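Features > Food & Home > Summer Issue

The Basket Years

By Rommel Sarmiento
Sat 29 July

Bread, mostly. Bread and what you put it in, and why a town like Skustby still cares.

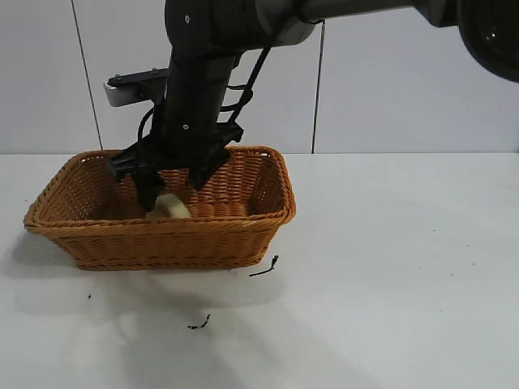 Flour first

Got there at five in the morning. Too early. The bakery on Terar Street was already lit and the door propped open with a sack of rye, and Florante Malabanan was in the back shouting at a mixer. He's been baking in Skustby for 30 years. Same oven. Same radio, by the sound of it.

"You're late," he said. I wasn't. Moving on.

The thing about Skustby bread is the crust. Dark, nearly burnt, a real jaw workout. Summer people hate it for two days and then drive home with four loaves in the trunk. Malabanan makes 100 of the big rounds on a Saturday and they're gone before the church lot fills up. Weekdays, 70. He used to do more, back when the cannery ran a night shift and guys came in at six wanting something hot and heavy. Cannery's gone. The six o'clock line isn't, it's just older.

He lets the dough rise in wicker. Old way. You flour the inside, drop the dough in, leave it alone overnight in the cold room. The weave prints itself on the loaf. Rings, ridges, sometimes a broken spot where a strand has popped, and the regulars know the baskets by their marks. One woman only wants the loaf with the gap in it. She'll wait.

Where the baskets come from

Used to be everyone's uncle made them. Willow grows all along the Ploltard, which is more creek than river whatever the sign says, and you cut it in winter when the leaves are down. Soak it, split it, weave it wet. Hands like leather by March. Most families had a shed for it. Most sheds have kayaks in them now.

The last shop going is Tóth, up past the feed store, no sign, ring the bell twice. Two rooms and a yard full of willow rods standing in old bathtubs. They sell bread baskets, egg baskets, a big square thing for firewood that I wanted badly and could not fit in my car. Prices are fair. Not cheap, fair. A round one runs 30 dollars and should outlast your kitchen.

I asked to try weaving. Bad idea. The base is the hard part, you hold the spokes flat with your foot while both hands are busy and the whole thing wants to spring up and hit you in the chin. It did. Mine came out shaped like a hat somebody sat on. I keep onions in it.

How to treat one

Don't wash it with soap. Knock the old flour out, brush it, let it dry somewhere with air moving. Malabanan hangs his from nails by the back door. If it goes moldy put it in the sun for an afternoon and brush it agian, hard. If a strand pops, leave it. You'll get fond of it.

New baskets stick. Everybody's first loaf sticks. Rice flour helps, mixed half and half with the regular stuff, rubbed right down into the weave with your fingers. More than you think. Then more.

Eating, finally

We sat out back around nine with a loaf, butter, a tin of fish, coffee from a thermos that tasted like every other thing that thermos ever held. Malabanan says he'll quit in August. He said so last year too, his daughter told me, and the year before. She's on the register weekends and has opinions about the radio.

Is he training anyone? "There's a kid," he said. Wouldn't say who. Then the timer went and he was up and gone and their was nothing left on the board but crumbs and the fish tin.

I bought 2 rounds for the ride. Only one made it home.

Comments

dorrie_k: My grandfather sold willow to the Tóths. Nice to see them get a mention. The creek is a RIVER, thank you.

Paul in Terar: Half rice flour is right. I went years without knowing and scraped so much dough out of those things with a spoon.

millpond: do they ship? the firewood one

dorrie_k: @millpond no you have to go ring the bell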